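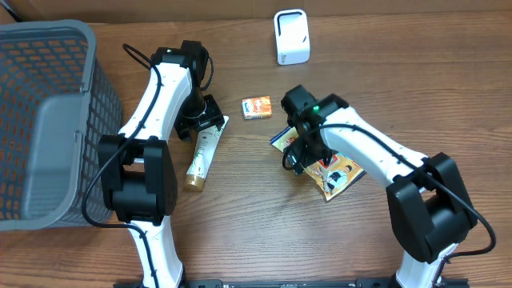 Jasmina Softić reckons I'll never keep it up – she gives the tidy bathroom shelf until August, and she says anyone who buys a basket for their odds and ends only ends up with more odds and ends. She may have a point! But I've been sorting out tubes and bottles all week and I'm rather enjoying it.

That's a grey basket on the left, the sort with little holes all down the sides (I love these, they wipe clean in seconds), and a squeeze tube with pale green leaves printed on it, lying on the wooden table. Tubes are my downfall. I had six on the go at Julance, all half used, and two of them turned out to be the same hand cream.

My rule now is one tube open at a time and the spares go in the basket, caps down. The rest went to my sister in Trikovari, who gets through hand cream like nobody I know – she's welcome to it.

More from the gallery
The cupboard under the stairs
Drekeo market finds
Jam jars and what to do with them
A weekend in Âu

Contact | © March 2019 | Back to top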